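About the Skumden Paper Workshop

Skumden is an independent center for paper folding and paper crafts, located in Indville.
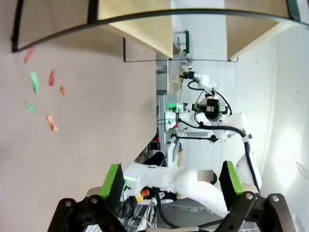 Our Work

The Skumden Paper Workshop offers instruction in folding, cutting and collage to adults and to children of school age. Classes are held in our main studio and at partner schools in the Indville area. Each course runs for 12 weeks and is open to beginners as well as to those who have folded for many years.

Small work has always held a central place in our teaching. Students begin with narrow strips and scraps of colored paper, learning to make a clean crease before they move on to full sheets. Pink, green, red and orange papers are used in the opening lessons, and offcuts are sorted by color at the close of each class and returned to the supply drawers.

Our History

The workshop was established by a group of teachers from the former Mollah School of Applied Arts, who wished to continue their evening classes after the school closed. Enrollment in the first year stood at 22. The workshop now admits 100 students each term.

The Flondcombe Collection

Skumden maintains the Flondcombe Collection, a study library of folded models, pattern books and sample papers. Members may consult the collection during studio hours. Items may not be borrowed, but copies of most patterns can be requested at the front desk.

Membership and Enrollment

Membership is open to all residents of Indville and the surrounding towns. Registration for the fall term closes in August, and registration for the spring term closes in January. All paper and basic tools are included in the course fee. Reduced fees are available to full-time students and to retired persons upon application to the office.

Schools wishing to arrange a visit are asked to write to the office at least one month in advance, stating the age of the group and the preferred time of day.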